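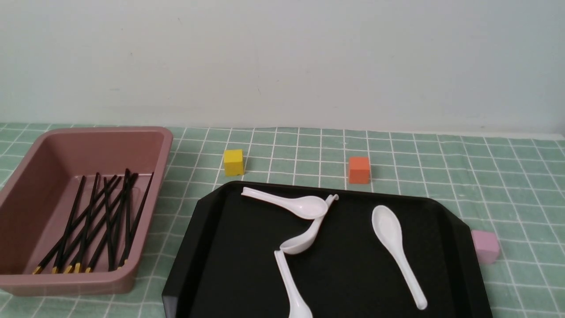

# Costigan well field and standpipes — walkround checklist w/ comments

4 July 2020
Inspected by: Songül Dönmez, Lok-yiu Ng
Copy to: Tiina Laaksonen (district water office), Itsuki Onishi (Cemeck, pump contract)

Key: OK = fine / FIX = needs work, not urgent / STOP = out of use until signed off / NA = didn't get to it

Last full walkround was April. Items carried over from then are marked (A).

## 1. Borehole 1 — north side, by the old depot

- [x] Fence and gate — OK. New padlock, key 14 on the board.
- [x] Wellhead slab — FIX (A). Crack on the east side, same as April but longer. Water will sit in it. Seal before the rains.
- [x] Well cap bolts — OK, all tight
- [x] Vent screen — FIX. Torn in one corner, Lok-yiu taped it. Tape isn't a repair. Order a screen.
- [x] Surface drainage — OK, runs away from the slab
- [ ] Depth to water — NA, tape reel jammed. Redo.
- [x] Smell / sheen at sample tap — none. Ran it five minutes first.

Comment: somebody is parking on the uphill side again. Oil drips on the gravel, fresh ones. It's well inside the no-parking line and the line is faded so I can half see why. Repaint, and put a chain across. We have the chain.

## 2. Borehole 2 — pipeline side

- [x] Fence and gate — FIX. Bottom hinge gone, gate drags.
- [x] Wellhead slab — OK
- [x] Well cap — OK
- [x] Sign "not for drinking" — OK, readable from the road
- [x] Smell / sheen at sample tap — STOP (A). Fuel smell, faint. No sheen today. Stays locked out.
- [x] Lockout tag on breaker — OK, tag in place, signed by Itsuki
- [x] Monitoring wells, both caps — one OK, one missing its bolt

Comment: people at the market keep asking when this one comes back on. I told them the same as last time, we need two clean lab results in a row and so far we have one. Please can the office put that on the notice board in plain words, so it doesn't just come from me at the gate.

Tiina — the missing bolt matters, anybody could lift that cap and pour something down. Did a temporary one with wire.

## 3. Treatment shed

- [x] Door, lock, light — OK
- [x] Carbon filter A pressure — OK
- [x] Carbon filter B pressure — FIX. Reading 58 psi in, limit on the plate is 56. Backwashed, came down, creeping up again by the time we left. Media probably due.
- [x] Chlorine drum upright and strapped — FIX. Upright, strap was hanging off. Restrapped.
- [x] Chlorine drum away from acid cleaner — STOP then cleared. They were on the same shelf!! Moved cleaner to the outside locker. Do not move back.
- [x] Goggles, gloves, apron — gloves OK, apron OK, goggles scratched, need two pair
- [x] Eyewash — OK, ran clear
- [x] Spill kit — FIX. Pads used and not replaced. No note of who or when.
- [x] Dosing pump (Zuluvex) — OK, steady, no leaks at the fittings
- [x] Log book — FIX. Gaps in it. If you take a reading write it down, initials too.

Comment: the cleaner next to the chlorine is the worst thing we found all day. Sayaka Kinoshita is doing the handling talk for the new operators and I've asked her to start with that one. Everybody with a shed key goes, old hands included. I'll go as well.

Also the extractor fan works but its switch is inside the shed. Should be outside so you can run it before you go in. Was raised before I think, can't find the paper.

## 4. Elevated tank

- [x] Ladder cage — OK
- [x] Ladder rungs — FIX. Rust on the lower ones, surface only. Brush and paint.
- [x] Harness and line — STOP. Harness is past its date. Nobody climbs untill replaced.
- [ ] Hatch seal — NA (see harness)
- [ ] Inside of tank — NA, same
- [x] Overflow pipe and mesh — OK from the ground, used binoculars
- [x] Legs and base bolts — OK
- [x] Leak under inlet valve — FIX. Slow drip, bucket under it. Packing.

Comment: wanted to do the hatch today. Ask the office for a harness on loan. The Jukoda depot has spares, or did in April.

## 5. Standpipes and tanker point

- [x] Standpipe, school gate — OK, good flow
- [x] Standpipe, clinic — FIX. Tap handle stripped, people turning it with pliers
- [x] Standpipe, market — OK. Drain blocked with plastic bags, cleared it
- [x] Standpipe, Jukoda road end — low flow, valve found half shut, opened. Recheck.
- [x] Tanker fill hose — FIX. End lying on the ground, no cap. Rinsed and hung up. Needs a cap and a hook at a sane height.
- [x] Residual chlorine at taps — OK at all four
- [x] Tanker driver's card — OK, in date

Comment: over 24 jerry cans queued at the clinic tap when we got there, and one slow handle. Do that one first out of section 5. It's a ten minute job with the right part.

## 6. Samples

- [x] Bottles labeled at the tap, before filling
- [x] Cool box, ice packs — OK, one pack leaking, binned it
- [x] Chain of custody form — OK, signed both ends
- [x] Hydrocarbon bottles filled to the top, no air — OK
- [ ] Duplicate from Borehole 2 — NA, short one bottle

Comment: order more glass bottles. Plastic is no good for the hydrocarbon test, and we keep getting sent plastic.

## Who does what

- Itsuki: filter B media, inlet valve packing, fan switch, monitoring well bolt
- Lok-yiu: vent screen, clinic tap handle, hose cap and hook, recieve the bottle order, redo depth at Borehole 1
- Songül: chain, line paint, gate hinge, spill pads, goggles
- Sayaka: handling talk, sign-in sheet back to me
- Tiina: harness, notice board wording, money for slab sealing and the ladder paint

Borehole 2 stays STOP. Tank climbing stays STOP. Everything else can run.

Signed — S. Dönmez
Signed — L. Ng

Added after: Tiina called, harness is approved, delivery date not known yet. Leave section 4 open.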